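Section 6: Preparing and Folding Terry Towels

Applies to: Wurutgate linen set, bath and hand sizes
Revised Jul 9, 2025

6.1 Before folding

1. Cover the table with a plain cloth in a dark color. Pale terry is easier to line up against a dark ground.
2. Check that the towel is fully dry. Seams and hems dry last.
3. Put the towel on the table. It does not need to be flat at this stage.
4. Find the woven border strip. The border runs parallel to the short edge and serves as the reference line for all folds in 6.2.

Note: The pile is looped. Pull a snagged loop through to the back with a blunt needle. Do not cut it flush.

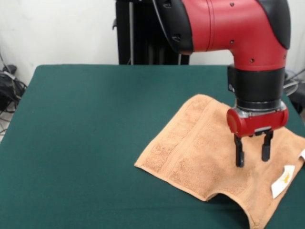
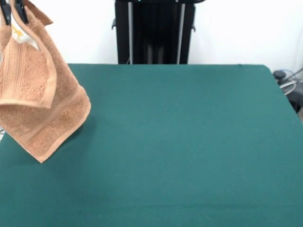 Figure 6-1. Orange terry towel: on the table (first picture) and lifted, with the white label near the top (second picture).

6.2 Folding

1. Lift the towel by one corner and let the layers fall free.
2. Take the adjacent corner and lower the towel with the border toward you.
3. Smooth from the center to the hems. Leave no fold wider than 13 mm.
4. Bring the short edges together, border on border.
5. Turn the towel 90 degrees and fold in half again, label inside.

Caution: Do not lift or hang the towel by the label. The stitching is not rated for the weight of wet terry.

6.3 Stacking

Stack up to 10 towels, folded edge to the front. For shelf depths, see the Astberg cabinet sheet.

Questions on this section: Lamisi Kwofie, Linen Stores.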